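Plant Health | Talks and Notes

Speaker notes, grower evening, Cukwood. Talk is 18 minutes, questions after.

Start with thanks to Leonie Tipoki for the invitation. Say early that I work on bacteria which live on the leaf and do no harm, and that I will speak tonight about copper sprays and not about medicine.

First point. Many growers spray copper against bacterial spot on tomato and pepper. It has been done for generations and it is cheap. In the Wihongi valley we took leaves from 40 plots, and in many of them we found bacteria that grow well on plates with copper. Pause here. Let people read the slide before I continue.

Explain what tolerance means. The bacterium carries genes that help it to pump copper out of the cell, or to bind it so it does less damage. These genes often sit on a plasmid — a small ring of DNA which one cell can pass to another cell. Do not go into the gene names. At Festau I lost the room with the gene names.
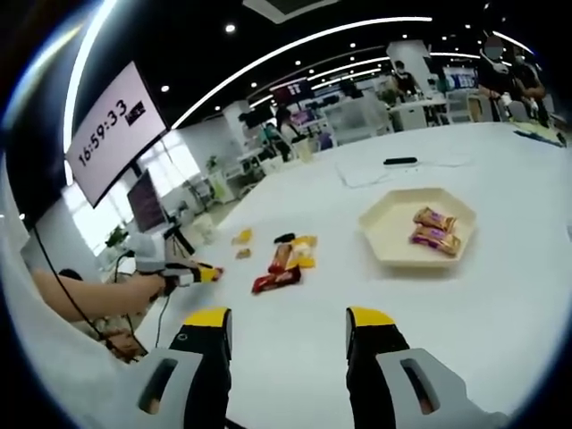

Second point. The harmless neighbors on the leaf can carry the same genes. If we spray, we select for them also. They stay on the leaf after the season, on weeds and on old plant material, and so the genes are still there when the disease arrives next year. Be careful with the words at this place. We have shown the transfer in the laboratory, on plates and on young plants in a growth chamber. We have not shown how often it happens in an open field.

Somebody will ask if they should stop with copper. The answer is no, not from one study. What I can say is that a spray with no disease risk in the forecast gives selection and very little protection. The Tromier plots had 2 spray programs, one by calendar and one by forecast, and we are still counting colonies from the December sampling. Do not promise a result.
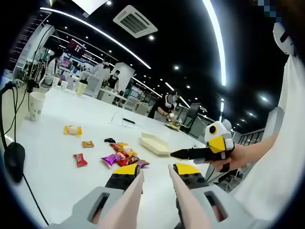
Third point, why a clean leaf is not an empty leaf. Bacteria do not cover a leaf evenly, they gather along the veins, at the base of hairs and in places where water stays longer. Large areas between have almost no cells. For people who do not use a microscope, I can compare it with the snacks scattered on a long white table: most of the surface is free, and what matters for contact is which pieces lie near each other. Gene transfer by plasmid needs cells that touch. A count for the whole leaf therefore tells us little about how many such meetings are possible.

Practical part, go slowly:
Check seed lots before sowing.
Remove old plants soon after harvest.
Avoid overhead watering late in the day.
Keep a spray record, with product and rate.
Send leaves to the lab if spots continue after 3 sprays.

If time is short, skip the slide about phages. If there is time, mention that phages are narrow in what they attack, and that sunlight breaks them down fast — evening application is better.

Last slide has the address for leaf samples. Leave it on the screen during questions. Paper bags, please, no plastic.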